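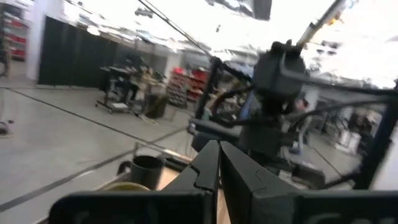 Drendance Workcell Rules – Frequently Asked Questions
Last revised 2018-01-11

Who must follow these rules?
Everyone who operates, programs or cleans a Drendance work table. Visitors are covered by their host.

May I reach over the table while an arm is powered?
No. Press the stop button and wait for the status light to change before reaching in.

Which household items may be used?
Cups, mugs, bowls and tumblers are permitted if they are empty and free of chips. Glass requires written approval from Tanel.

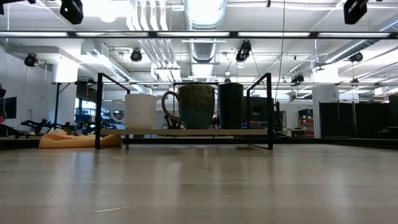
How should items be placed at the start of a run?
Leave a gap between neighboring items and keep handles clear of uprights. Set out the items before the arm is enabled – never during a run.

How often are the grippers inspected?
Every 30 operating hours. Record the result on Form 17.

Does training expire?
Yes. Training is valid until the end of the following February.

Where do I report a near miss?
Call the Miltico safety desk at extension 1428 before the end of your shift.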